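Workshop notebook, August 2019
Route planning bench, coast loop

Back from the test drive of the Endano loop and I have to get this down while it's fresh, because it was so much better than the map made it look! The plan was to see if the printed route cards work for a visitor who has never been up there. They mostly do.

Started from the Brurkik ferry landing, early, windows down. Card 1 says to turn left at the church, but there are two churches, so that needs fixing before anything goes to print. After that the road climbs for 10 miles with the sea on your right the whole way, and I pulled over far more often than the schedule allows. Added a viewpoint stop to card 2. It's only a gravel strip, room for four cars, no sign.

Lunch in Urquhart. The fish place by the harbor takes cash only (write this on the card, in bold). Had the smoked mackerel roll and would drive back for it tomorrow — the bread is baked next door and you can smell it from the parking lot.

Timing notes:
Brurkik to the viewpoint, 50 minutes with stops
Viewpoint to Urquhart, longer than we wrote, the last stretch is single lane
Urquhart to Gratora, fine as printed

Gratora was the surprise of the day. We had it down as a quick look at the lighthouse and back in the car, but there's a path behind it that goes down to a little beach with black pebbles and tide pools all along the rocks. I lost a whole hour there and had to rush the rest.

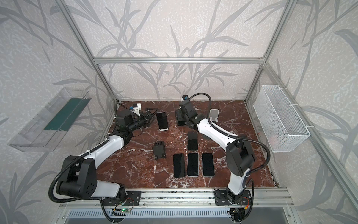 So I'd move the lighthouse to the afternoon and drop the garden center, which has a nice cafe but you can get that anywhere. The gate on the beach path closes at 6, and the notice says it shuts for the winter in October, so the card needs both.

To do: redraw card 1, ask for larger type on the back (couldn't read it in the sun), check if the ferry takes bikes. I want to do the loop again in the other direction, with the light behind me going up the hill.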